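Exit load on a SIP - does the 12 months start over with every installment?

Posted in Funds & Investing > Mutual funds
36 replies on the old thread, now locked, so I'm starting a clean one

hquispe

I have a monthly SIP in the Mellthorpe Flexi Equity Fund, growth option, set up through Bellden. It has been running for a bit over a year. I want to take part of it out in August to pay for a roof, which has decided it would like to be a skylight.

The factsheet says "exit load 1% if redeemed within 12 months from date of allotment." My reading was that I opened the thing more than 12 months ago, so I'm in the clear. The guy on the Bellden phone line told me the load applies "per installment" and then put me on hold long enough that I made lunch and ate it.

So which is it? And if it is per installment, do I get to choose which units I sell, or does the fund pick for me? I'd like to sell the old ones, obviously.

Also, while I'm asking: I got switched from the regular plan to the direct plan at one point, by my own request. Does that matter?

Thanks in advance,
Hernán Quispe

Usix

The phone guy was right, which must have been a nice change for him.

Every SIP installment is its own purchase with its own allotment date. If you have put money in every month, you own a stack of small purchases of different ages, and the 12 months is counted separately for each one. The ones older than 12 months go out with no load. The ones younger than that pay the 1%, on the redemption value of those units only. Your whole withdrawal doesn't get dinged because a few units are young.

You don't get to pick, but you don't need to. Redemptions inside a folio go first in, first out, so the oldest units leave first. If you keep the withdrawal small enough to be covered by the old units, the load is zero. Your account statement lists each purchase with its date and units. Add up the units older than 12 months, multiply by the current NAV, and that's your free amount, give or take a day's market mood. Don't go by the total at the top of the app, it lumps everything together and looks cheerful about it.

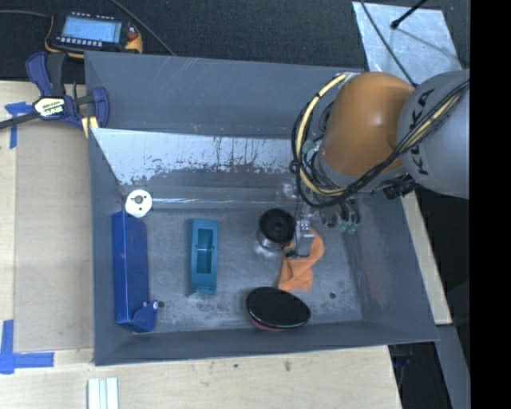 KUKA arm over a grey bin.

Now the part you tucked in at the end as if it were nothing. A switch from regular to direct is treated as a redemption from one plan and a purchase in the other. That means two things:

The tax clock on the switched units starts again from the switch date. If you had gains at the time of the switch, those were taxable for that year, and I hope you or your accountant noticed.

The exit load clock may or may not start again. Plenty of schemes don't charge a load on moving from regular to direct, but how they treat the units afterward is in the scheme document, in a paragraph set in a font for ants. Look for the words "load structure" and then "switch." When did you switch? If it was four months ago, your "old" units may be four months old as far as the taxman cares.

If the roof can't wait, it can't wait. One percent on part of a withdrawal is cheaper than a wet ceiling.

magyar_48

exit load is a scam, just stop the sip and leave it for 12 months then take it all out. thats what i did. I had 48 installments and paid nothing

or get dividend option then you dont need to redeem

Usix

Stopping the SIP doesn't do anything for the units he already has, they age at the same speed either way. And the payout option hands you your own money back with tax on it, on whatever date the fund feels like. It won't line up with a roofer.

hquispe

Thank you both. I dug out the statement. The switch was before the SIP had properly got going, so only 4 installments went through it and the rest were bought straight into the direct plan. I found the paragraph for ants too, and it says no load on a switch between plans of the same scheme, but the holding period for load "shall be reckoned from the date of switch-in." So those four are counted from the switch, and that is past 12 months as well, by a hair.

By my sums the old units cover the deposit for the roofer and not the rest. I'll take the deposit out first and do the balance later on, when a few more installments have come of age. Bellden has sent me a survey about the phone call.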